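Rideau de fond Solard, coloris vert canard
Réf. 1115 - Tissus et fonds d'atelier

Solard vend ce rideau comme « le fond qui fait disparaître le mur ». On a tendance à se méfier de ce genre de formule, et nous le référençons avec quelques réserves, que voici avant le prix.

Ce qu'annonce le fabricant
Un tissu opaque, infroissable, d'une teinte uniforme sous tous les éclairages, à poser en moins de dix minutes.

Ce que nous en pensons
Opaque, oui. Devant une fenêtre en novembre, à 17 heures, ce n'est pas une épreuve bien sévère, mais devant un spot de chantier il tient encore correctement.

Uniforme, non. Le vert canard tire sur le gris dès que la lumière vient de côté, et il fonce dans le creux des plis. Si vous comptez détourer vos objets au logiciel, tendez le tissu ou prenez autre chose. Le fond Jalali, plus cher et plus raide, nous paraît mieux adapté à cet usage. Pour habiller le fond d'un établi ou cacher des étagères, la nuance n'a aucune importance.

Infroissable : nous avons retiré le mot de notre fiche. Sorti du sachet, le rideau garde la marque du pliage. Un passage à la vapeur, à bonne distance, et on n'en parle plus. Le fer posé à même le tissu laisse des traces brillantes, deux clients nous l'ont signalé.

Quant aux dix minutes de pose, comptez-en le double si la tringle n'est pas déjà au mur. Elle n'est d'ailleurs pas fournie, ce que l'emballage mentionne en très petits caractères.

Caractéristiques
Coloris : vert canard
Poids : 900 g environ
Finition haute : fourreau pour tringle
Finition basse : ourlet simple, non lesté
Lavage : 30 °C, sans sèche-linge
Garantie : 3 ans (coutures seulement)

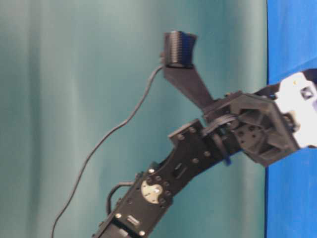

Le vert canard en plis souples, à côté d'une surface bleu vif. La teinte va du gris clair au bleu-vert soutenu.

L'ourlet non lesté reste notre principal reproche. Au moindre courant d'air, le bas du rideau se promène. Les pinces Sarkar, vendues à part, règlent la question, mais à ce tarif on aurait aimé un simple cordon plombé.

Disponibilité
En stock au dépôt de Murkville. Retours acceptés si le tissu n'a été ni lavé ni recoupé. Les coloris varient d'un bain à l'autre : pour couvrir un mur entier, commandez tous les panneaux en une seule fois.

Voir aussi : tringles et supports, pinces Sarkar, fond rigide Jalali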